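Setting up a small office room - glass wall, hard floor, open ceiling. Where do I start?

Najwa Nasrallah
Posted August 18, 2020

Hello everyone! We've taken a little room at Stekside for our mail-order tea business, and I'm trying to get it livable before December. The ceiling is the exposed kind, with ductwork and pipes running along it and everything painted white, and the back is a glass partition. I love the look, but my phone calls bounce around terribly!

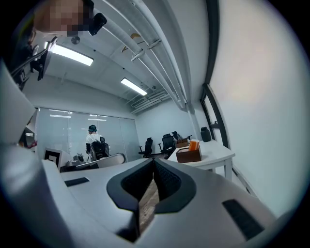 My husband says a big rug would settle it, but the floor is a wood-grain one and I'd hate to cover it up. I have up to 940 dollars for the whole room, and I still want somewhere sensible to keep small things, as they all end up on the one white table.

Lise Bouchard

Oh, I do sympathize - we had glass and bare ceilings at Cenham for years. Try the rug first, with a decent felt pad under it, and put it where you talk the most. You'll still see plenty of floor around the edges. After that I'd look at fabric panels on whichever solid wall faces the glass. Ours were 135 dollars each and we only needed four. 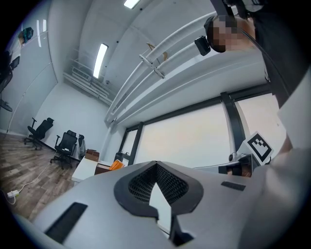
Please don't hang anything from the pipes or ducts without asking the building! As for the small things, give the table one open box for what's in use today and a tray with compartments for everything else, way down at the far end so it doesn't creep toward you. I'd empty the open box every evening (I'm not always good about this myself).
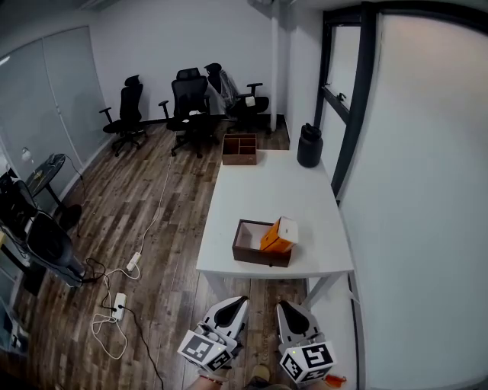
Fatos Spahić

Agree on the tray, not so sure about the rug. Chairs on casters hate a thick one. Get low pile, or stop it short of the chairs.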